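Ollau Guest Rooms – Frequently Asked Questions

Last changed in December. If your question is missing, please write to us and Naa Amoah will answer you, usually on the same evening.

How do I book a room?

You can book with the form on our website or by phone. We hold the room for two nights without payment so you have time to arrange your flight or your bus. After this, we ask for the first night as a deposit. When you have paid, you receive a message with your booking number. Please keep this number, we will ask for it at the door.

Can I book for another person?

Yes, many people book for their parents or for a colleague. Write the name of the guest exactly as it stands in the passport or identity card. If the names are different, the person at the desk must call you first, and this takes time when the guest is tired from the road.

What time is check-in and check-out?

Check-in begins at 2 in the afternoon. Check-out is until 12 noon. If you arrive earlier, you can leave your bags at the desk and go for a walk or have lunch. We do not take money for keeping bags on the day of arrival or departure.

I will arrive late at night. Is this a problem?

It is not a problem if we know it before. Send us the number of your flight or the name of the bus company. Tetteh Sowah stays at the desk in the evening and he will wait for you. Without a message from you, the gate is locked at 11 and you must ring the bell, sometimes more than once.

How do I find the house?

We are at 64 Quaye Road, on the side of the pharmacy. Some maps show the old entrance on Molley Lane, and taxi drivers like to stop there. That gate is closed now. Please tell the driver "Quaye Road, the green gate after the pharmacy" and he will understand.

Is there a shared living room?

Yes, on the ground floor. All guests may use it until 10 in the evening. You can read there, meet a friend or wait for your taxi. We ask only that phone calls are kept short and that videos are played with headphones, as the first bedroom is just behind the wall.

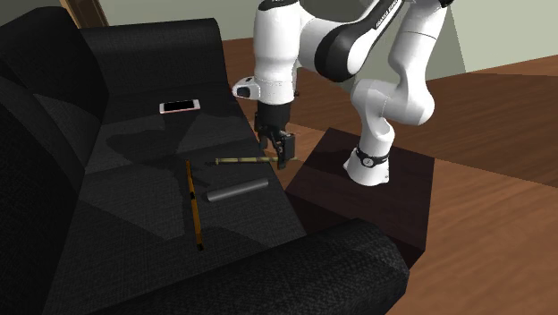
Visitors who are not staying in the house are welcome in the living room also, but they have to sign the book at the desk and leave before 10. They cannot go up to the bedrooms.

I forgot something in the house. What can I do?

Write to us as soon as you notice it. Tell us the room and what the thing looks like. We keep found things in a locked cupboard for two months. We can send them by post if you pay the postage. Food and opened bottles we do not keep.

Is breakfast included?

Breakfast is included in the price of all rooms, from 6:30 to 9:30. There is bread, eggs, fruit, porridge, tea and coffee. If you leave before 6:30, ask in the evening and we will prepare a small bag for you – bread, a boiled egg and a banana. Lunch and dinner we do not cook, but Tuvach, the small restaurant across the road, is open every day and gives a lower price to our guests. Show your room key there.

Can I wash my clothes?

There is a washing service. Give your clothes at the desk before 8 in the morning and you have them back the next day in the afternoon. Small things you can wash by hand in your bathroom. Please do not hang them on the window, there is a line in the back yard.

Do you accept children and animals?

Children are welcome. Up to the age of five they sleep free in the bed of the parents. A baby bed must be asked for when you book, we have only one. Animals we cannot accept, I am sorry for this. One of our staff has a strong allergy.

What happens if I must cancel?

If you cancel more than three days before arrival, you get the full deposit back. Later than this, we keep it, but you can use it for another stay in the next six months. Money is returned in the same way as you paid. With bank transfer it can take a week, and we have no influence on this.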